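The jury in the Baptiste trial was sworn in December, eight months after prosecutors in Sivwood first circulated a witness list. By then, 387 people had been screened for 10 regular seats. That ratio drew most of the early coverage. The more consequential work took place in a series of pretrial hearings, where both sides argued over which parts of a dead man's life the jury would be allowed to hear.
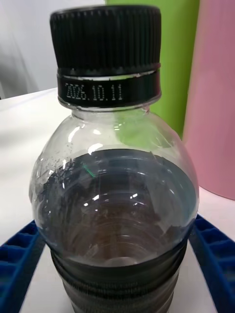
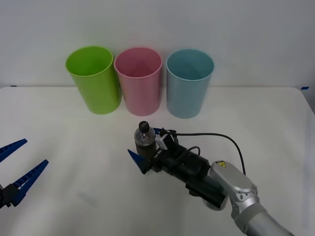

What does a victim's past have to do with whether the defendant is guilty?

In most cases, very little, and the rules of evidence are written to keep it that way. A judge may let in a specific fact about the victim if it bears on a specific point in dispute, such as who threw the first punch. A general claim that the victim was a bad sort of person does not meet that test.

The defense in Baptiste asked to introduce four categories of material: school discipline records, text messages, photographs recovered from a phone, and a toxicology report. The phone extraction alone ran to 1,613 pages. It was produced by Nornska, a contract forensics lab, and loaded into Trastar, the document system the county court uses for exhibits. Each page carried a stamp and a log entry showing who had opened it.

Defense attorney Dexter Van Dusen argued that the messages showed a taste for fighting and that his client's fear should be judged against that record. The difficulty was one of timing. His client had never met the victim and had not seen the messages before the night of the shooting. Evidence of a violent reputation is often admitted to explain what a defendant believed. A defendant cannot have relied on something he did not know.

Van Dusen then moved to a second theory, under which the messages would show who was likely to have started the fight, whatever the defendant knew. Courts are divided on how far this can go. Many allow reputation testimony for the purpose and exclude single incidents. The judge followed that line and struck 93 pages the defense had marked as its core exhibit.

The toxicology report was handled separately. It showed a low level of THC, and the state's expert said the figure could not be tied to any effect on conduct at the time of death. The judge reserved her ruling until the defense could offer an expert of its own. A report with no witness to explain it invites the jury to guess, and she said so from the bench.

Fulgencio Bravo spent two decades as a public defender before he began teaching trial practice. He considers the rulings ordinary. "Lawyers file these motions knowing that most of them will lose," he said. "The filing is public. The exhibits are attached. By the time the order comes down, the photographs have been on the evening news."

Bravo would require such exhibits to be filed under seal until the judge rules. Press groups oppose the idea on the ground that pretrial hearings are often the only part of a case the public can follow closely. The state bar has had a draft rule under review since spring, and it covers phone data only. School records, which raised the sharper dispute in Baptiste, are left to existing privacy law and to the judge assigned to the case.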